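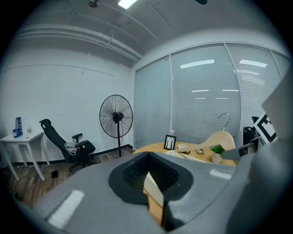 Jalousien zu, Deckenlicht an: Büro mit Glastrennwand und weißem Beistelltisch

Ihr habt mir nach dem letzten Beitrag so viele Fragen zu Glaswänden und Jalousien geschickt, dass ich das jetzt mal am Stück aufschreibe. Ich mache unser kleines Büro seit Jahren selbst sauber (eine Firma hatten wir auch mal, aber das ist eine andere Geschichte) und habe dabei so ziemlich jeden Fehler einmal gemacht.

Fangen wir mit den Jalousien an, die sind bei uns waagerecht und weiß, und auf Weiß sieht man leider alles. Zum Abstauben schließe ich sie ganz, dann habe ich eine fast glatte Fläche und komme mit dem trockenen Mikrofasertuch von oben nach unten durch. Danach die Lamellen in die andere Richtung kippen und noch mal! Früher habe ich jede Lamelle einzeln zwischen zwei Finger genommen, mit einer alten Socke über der Hand. Geht auch, dauert aber ewig, und man verbiegt sich gern mal eine. Nass wird bei mir erst gewischt, wenn der Staub wirklich runter ist, sonst gibt es graue Schlieren, die man dann ein zweites Mal putzen darf. Ins Wasser kommt nur ein winziger Spritzer Spülmittel.

Die Scheiben mache ich am liebsten bei eingeschaltetem Deckenlicht. Die Lampen spiegeln sich im Glas, und genau an diesen hellen Streifen erkennt man jeden Fingerabdruck. Kopf ein bisschen schräg halten, einmal langsam an der Wand entlanggehen, fertig ist die Kontrolle. Die weißen Pfosten dazwischen vergisst man leicht, ebenso den Lichtschalter - da bitte nur mit einem nebelfeuchten Tuch ran und niemals direkt draufsprühen.

Dann die Stühle. Netzrücken sind herrlich im Sommer und ein Staubfänger das ganze Jahr. Ich nehme den Staubsauger mit dem Bürstenaufsatz auf kleiner Stufe und sauge erst von hinten, dann von vorn. Bei Flecken hilft eine weiche Zahnbürste mit lauwarmem Seifenwasser, danach mit einem feuchten Tuch nachtupfen und über Nacht trocknen lassen. Tücher, die über der Sitzfläche liegen, kommen bei mir alle paar Wochen in die Wäsche. Und die Rollen! Stuhl umdrehen, Haare und Fäden mit einer kleinen Nagelschere aufschneiden und mit der Pinzette rausziehen. Beim ersten Mal habe ich für einen einzigen Stuhl 30 Minuten gebraucht, und er rollte danach wie neu.

Zum Beistelltisch: Ich bin ein großer Fan von kleinen Tischen im Büro, weil ein Glas Wasser dort viel besser aufgehoben ist als neben der Tastatur. Nur darf so ein Tischchen nicht zur Ablage für alles werden. Bei mir gilt, ein Glas und eine Schachtel sind in Ordnung, alles andere wandert abends weg. Weiße Platten wische ich mit etwas Natron auf dem feuchten Tuch ab, damit gehen auch Teeringe raus (vorher an einer unauffälligen Ecke testen, auf Hochglanz lasse ich es lieber). Die dünnen Beine nicht vergessen, unten sammelt sich der ganze Wischrand vom Boden.

Paula Ciobanu hat mir noch geschrieben, dass sie Rohre unter der Decke mit einem Staubwedel am Teleskopstiel abfährt, und zwar bevor sie unten irgendetwas anfasst. Mache ich inzwischen genauso, beim langen weißen Rohr lohnt es sich sehr.

Im November kommen die Heizkörper dran, schickt mir gern schon mal eure Fragen dazu.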